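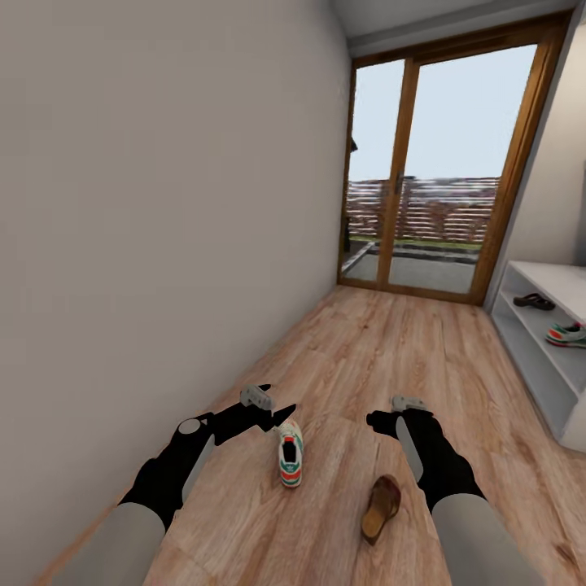 Hallway to the patio, shoe rack on the right

Brillard women's team – assistant coach gone?

nesma_h
15 Sep 2025
Club site has taken Ramil Abella off the staff page. No statement. He ran the defensive sessions since June and we let in 2 goals in the 6 games he was on the bench for. Anyone know more?

deko_end
Heard he's going to Basetti. They lost their number two over the summer and they pay better.

Ifeoma O
Basetti filled that job already. My guess is he fell out with Kamel over the back three. She switched to a four at halftime against El Idrissi and he didn't look happy about it.

deko_end
Filled it with an interim. Read the release.

row_k_173
You can't tell anything from how a guy looks on the bench. I sat right behind them that day and they were talking fine after the whistle.

nesma_h
Fair, but the club should still say something. Almost 2,000 of us bought season tickets and we find out from a staff page.

Ifeoma O
Don't agree. It's an assistant. They never announced it when Benmoussa left the goalkeeping job either, and the season went on.

row_k_173
They did announce that one, it was in the match program. Small box, page two.

Ifeoma O
OK, missed that. Still don't think it needs a press conference.

nesma_h
I didn't ask for a press conference, one line would do. I emailed the ticket office this morning and will post if they answer.

deko_end
They took three weeks to answer me about parking.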